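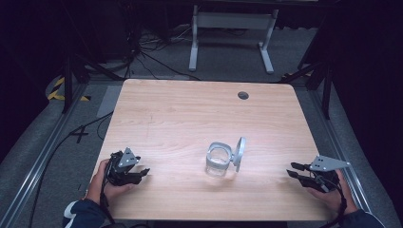
Glass mug with the flip-up lid open.

Section 3. Using and cleaning the Plomach lidded mug

Before first use

1. Remove all packing material and open the lid fully.
2. Wash the glass body by hand in warm water with mild dish soap. Rinse well.
3. Wipe the metal rim band and the lid with a soft cloth, then dry them at once.

Filling and closing

4. Set the mug on a flat, stable table, well away from the edge.
5. Lift the lid until it stands nearly upright. Do not force it past this point – the hinge can bend.
6. Pour in the drink, leaving room below the metal rim band.
7. Lower the lid with one finger until it rests on the band.

CAUTION: The lid is a cover and does not seal. Do not tip or carry the mug on its side.

CAUTION: Do not pour boiling water into a cold mug. Let the glass reach room temperature first.

Protecting the tabletop

8. Use a coaster under hot drinks on wood, including light veneer tops such as the Trumeck desk range.
9. Wipe up spills right away, following the direction of the grain. Use a damp cloth, then a dry one.
10. If the table has a cable grommet, keep the mug clear of the hole.

NOTE: Faint rings often fade within 12 hours. Do not sand or scrape the surface. Look at the wood from a low angle in daylight – marks are easy to confuse with the natural knots and swirls in the grain.

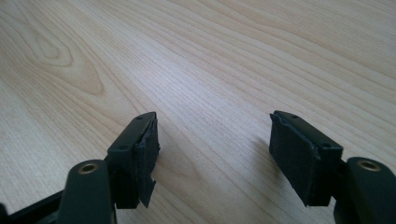
11. Leave the lid open after washing until the hinge is dry.

NOTE: Check the hinge every 2 months. If the lid feels loose, stop using it and order a replacement lid from Plomach, Skenville.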